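The Green Room, Saturday

Mireille Moussa has kept the kitchen at Skurlow looking the same for as long as anyone has let her. The gallery opens with the tiles, as any visit does. Guests compliment them before they have found the coffee. 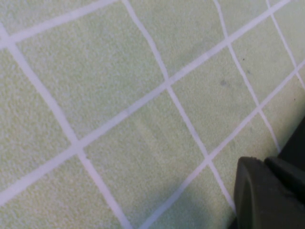
Pale green squares, white grout. Mireille says mint, Ruba Karaki says celery, and the argument is in its second year. The lines wander a little – we call that character.

Prints are 2 for the price of one until Saturday at noon. We ordered 100, which was optimistic. Ask for Ruba at the Boutros counter, and bring your own opinion on the green.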